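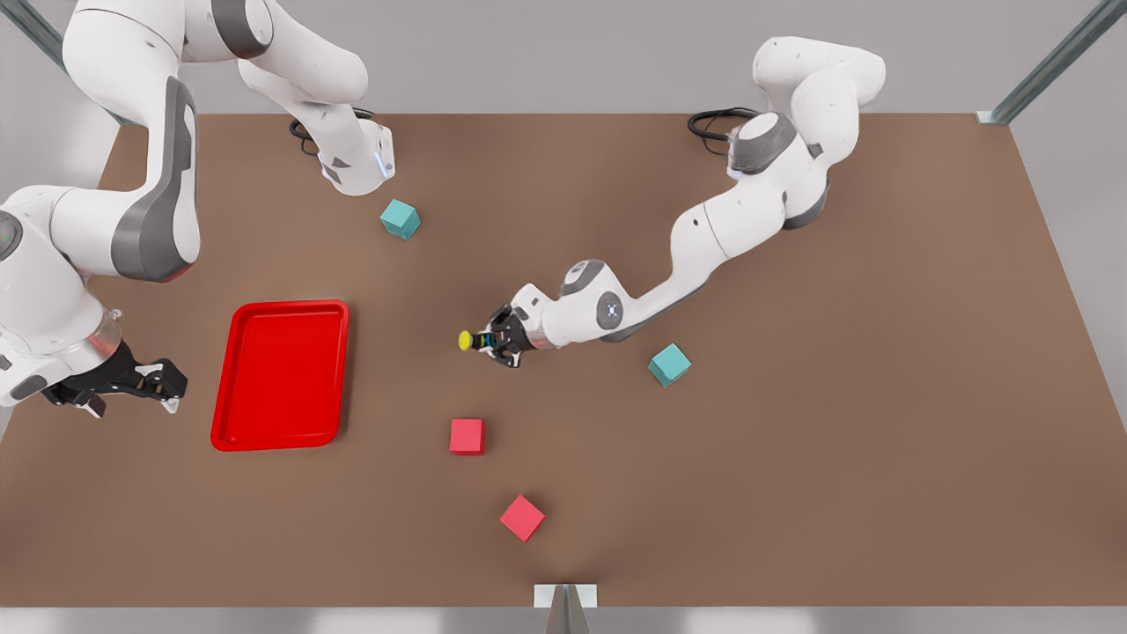 Please read these answers before you write to the Plostier rental desk. Most of the letters we receive ask the same things.

## Where do I collect my keys?

At the Bedis office, ground floor, room 201. Bring your passport or identity card and the signed contract. The office closes at 4 p.m., and in September there is often a line on the stairs.

## How much is the deposit?

The deposit is 4,000 crowns for every unit, small or large. We return it by bank transfer after you give back both keys. If one key is lost, we keep up to 50 crowns for the new one.

## Can I keep food in the unit?

Only food in closed cans or glass. Flour, rice and pet food bring mice, also when the bag is new.

## Is there heating?

No. The Dromberg building is dry but cold in winter. Paint and wine should stay at home.
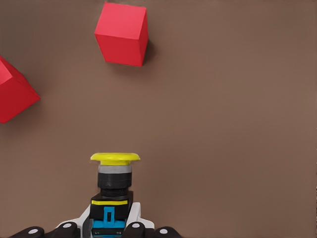 ## Can another person open my unit?

Yes, if you write this person's name on the yellow form. A phone call is not enough for us, even when we know your voice.

## Which bus goes to Dromberg?

Take line 2 and get off at Kocabaş Bakery. From there you walk down the hill and turn left after the bridge. Please don't leave your car before the gate, the trucks need this place to turn.

## How do I end the contract?

Send us a letter or an e-mail one full month before. Sweep the floor, take off your own lock and leave the door open. We check the unit the next working day and write to you if something remained inside.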